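홈 > 소식 > 보도자료

공유 공방 와쿨라르, 자작 그리퍼 로봇 '피멜' 제작 과정 공개

공유 공방 와쿨라르(Wakular)는 회원들이 공동으로 제작 중인 소형 그리퍼 로봇 '피멜(Fimel)'의 중간 결과를 3월 공개한다고 밝혔다. 피멜은 가정과 동네 공방에서 구할 수 있는 부품으로 조립하도록 설계된 로봇으로, 회원 아홉 명이 여섯 달에 걸쳐 기구부와 제어부를 나누어 맡아 왔다.

와쿨라르에 따르면 현재까지의 공방 작업 시간은 1,200시간을 넘는다. 손목부 감속기는 두 차례 다시 설계되었으며, 배선은 분해와 정비가 쉽도록 커넥터 방식으로 변경되었다. 제어 프로그램은 실물에 적용하기 전에 시뮬레이션에서 먼저 점검한다. 시험 항목은 모두 40개이며, 두 손가락의 개폐와 접근 각도, 바닥면에 대한 높이 유지 등이 포함된다. 실내 작업대 외에 마당이나 텃밭에서의 사용을 염두에 두고 풀밭 형태의 바닥도 시험 환경에 추가하였다.

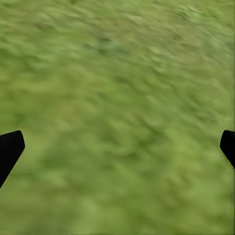
풀밭 바닥 시뮬레이션. 두 손가락을 벌린 상태.

부품을 지원한 발티아(Baltia) 측은 개인 제작자가 같은 구조를 따라 만들 수 있도록 도면의 치수 표기를 통일해 달라고 요청하였으며, 예비 부품 목록도 함께 공개되기를 바란다고 전했다. 와쿨라르는 이를 반영하여 조립 설명서를 보완하고 있다. 도면과 설명서는 공방 자료실에서 열람할 수 있다.

관련 소식
- 그베호(Gbeho) 공방, 공용 절삭 장비 교체
- 피멜 손목부 설계 변경 안내
- 와쿨라르 신규 회원 안전 교육 일정

© 와쿨라르. 무단 전재 및 재배포 금지 | 문의: 와쿨라르 홍보 담당 | 맨 위로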